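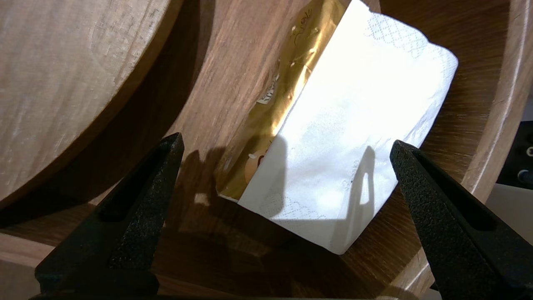 Posia Guest House Refresh: Progress Report for June
Reading time: 2 min

Dear friends at the Edano Fund,

It has been a full month at Posia, and I'm happy to say the work your grant pays for is moving along nicely. As you may remember, the plan was to put the guest rooms back in good order without buying a great deal of new furniture, and to give each room a short written tidying list that anyone on a shift can follow. We have now finished the first 2 of our 16 rooms, and I'd be lying if I said I hadn't gone back in a few times just to enjoy them!

The small things took longest, as small things do. Wrappers and used napkins now go out first, before any surface gets wiped, and then the tabletops are done from the back edge to the front. It sounds too simple to write down, but we had been doing it a different way on every shift, and the list has settled a good many friendly arguments.

After the tabletops come the corners. The cables by the wall plates have been on my mind all spring — they gather dust, they tangle, and they make mopping along the baseboard a real chore.

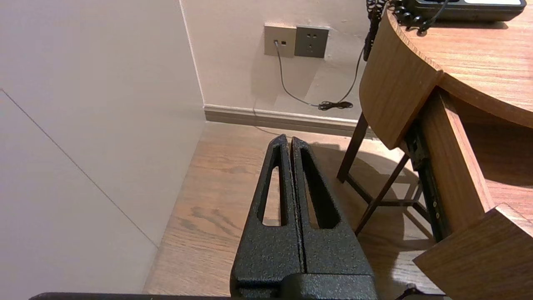 We talked it over at the Wednesday meeting and agreed that the phone cords and the thin cables should be gathered up and kept clear of the floor wherever they will reach. Zovside, who look after our wiring, have offered to go through the rooms with us and say which cables can be shortened. I have set aside two mornings for that, and it comes out of the money already in the budget, so there is nothing extra to ask of you.

The round side tables are staying, I'm glad to report. We did look at replacements from Nava, and they were handsome enough, but the old ones suit the corners so well that we would only have been spending for the sake of it. Each phone will keep its place toward the back, leaving the front free for a guest's glass or book.

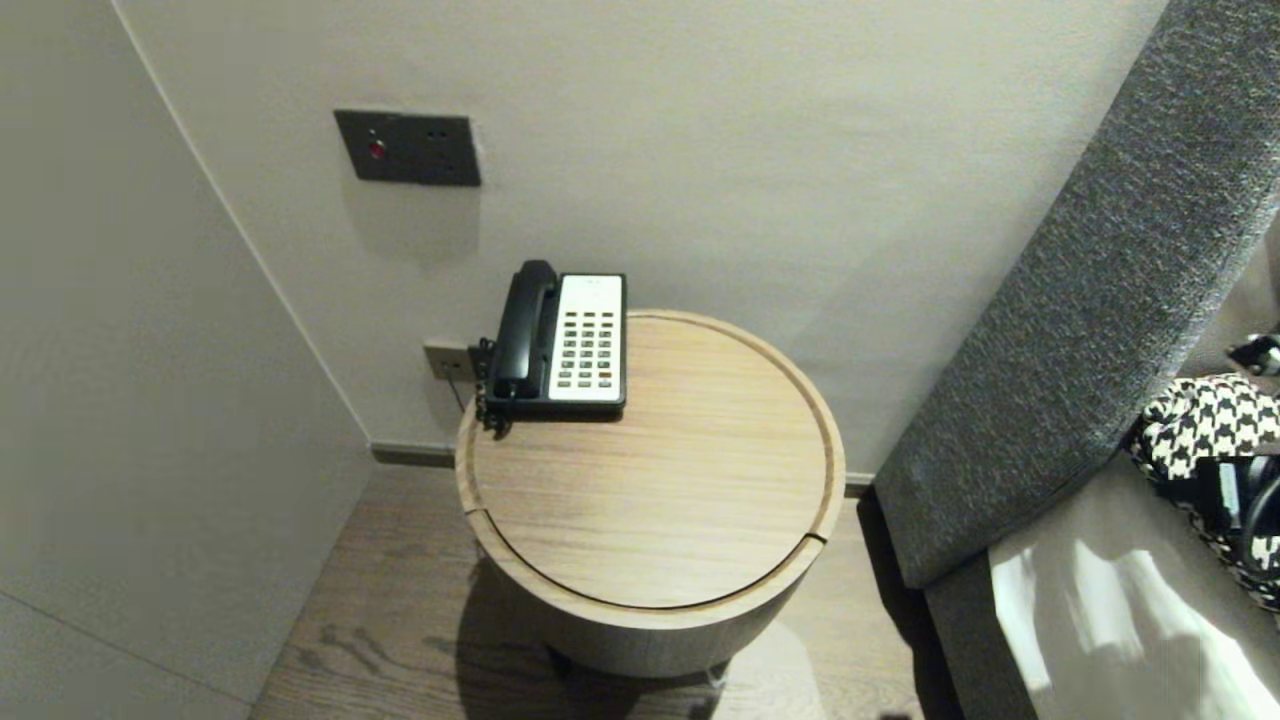 Round side table with the desk phone in its corner, next to the gray upholstery.

Next month we move on to the rooms at the far end of the hall, and I'll send the updated spending sheet once the Zovside visit is done. Thank you, as always, for your patience and your kind notes.

Warmly,
The Posia house team

4 shares | 2 comments
Contact the Posia office | Back to top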